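Subject: Re: [bench-robots] Cleltico gripper kit, anyone tried it?

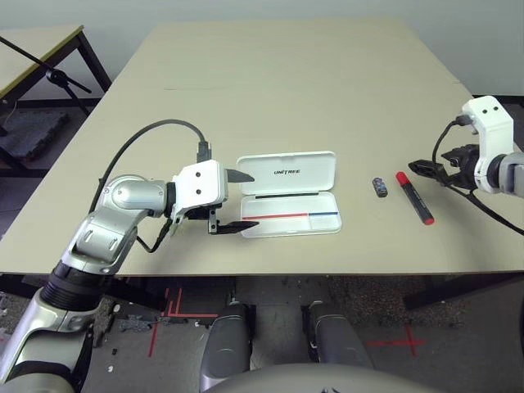
Marker and case setup, both grippers at the table.

On a June evening someone on the list wrote:

> We have a humanoid on loan budget for the year and are looking at
> the Cleltico gripper kit. The product page is thin. Is it any good
> for small stuff, pens and the like? And how bad is the install?

Yes, and I'm really happy with it! We've had the kit on our machine for 4 months now and I keep finding new things to put in front of it.

You get a pair of parallel-jaw grippers, the wrist adapters, the cables and a license for their control software (the Akari package, which you can also buy by itself). Install took us 2 hours, and a good part of that was me reading the adapter drawing upside down. The connector on top of the housing clicks in nicely. Leave plenty of slack in the cable, more than the manual shows. We had ours too tight at first and the wrist kept faulting when it rolled all the way over.

The job we're working on now is markers into a flat white case with a stand-up lid. Small, round, and they roll if you so much as breathe on them, so it's a great test. The black fingers are long enough to get down to the table without the housing bumping it, and the open jaw is forgiving if your camera estimate is a little off. We've logged 300 picks so far and I still like watching it.

Complaints? Two tables pushed together leave a seam, and a finger tip can catch on it if you come in low and flat, so raise your approach height a touch. The spare pads cost too much. And the Akari logs fill up fast, so turn off the verbose setting on the first day.

I looked at the Conen set too. Nice hardware, but the lead time was 8 weeks and I'm not that patient.

Happy to send my config file to anyone who wants it.

Comments (3)

mnguni_lab: Same experience with the cable slack. Yes please to the config!

benchrat: Do the pads fit the older housings?

tapeandzipties: @benchrat they do, with the short screws.

Bench-Robots list archive, hosted by Mnguni | Contact the list owner | Back to top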